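Skendby Adult Learning – Care of Buildings, Unit 4
Handout: Carpeted floors in rooms of daily use
Prepared by Ravindran Fernandes

Please read this before the practical lesson. We continue from hard floors, so keep your notes on dust and grit near you.

Low-pile carpet is the usual choice for offices and teaching rooms. The fibres are short, so chairs roll on it quite easily and crumbs do not sink very deep. Grey is popular, and a mottled grey is especially forgiving. It hides small marks between two cleanings – but it also hides grit, and grit is what wears the fibres down.
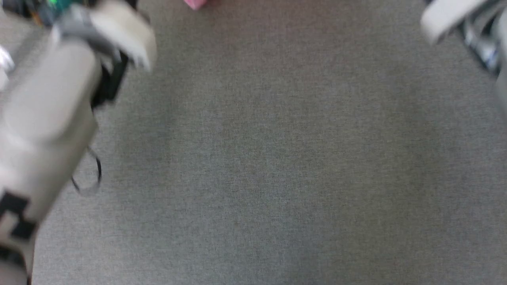
How often should a low-pile carpet be vacuumed?

Once each working day where many people walk, and twice a week in quiet corners. Entrances need more in wet months.

Vacuum slowly, in strips which overlap a little. Go over each strip in one direction, then come back across it at a right angle. For a room of 30 square metres you should plan around 20 minutes, moving of chairs included.

Spills: take up the liquid with a white cloth, pressing from the outside to the middle. Do not rub. Rubbing opens the fibres and the place will look lighter afterwards, even when it is clean. Test any product first behind a door.

Words to learn: pile, backing, underlay, seam, nap.

For homework, choose one carpeted room which you know well and draw its walking lines on squared paper. Mark where the carpet looks darker or flatter. Bring the drawing to room 124, where we will compare it with the cleaning plan on page 59 of the course book.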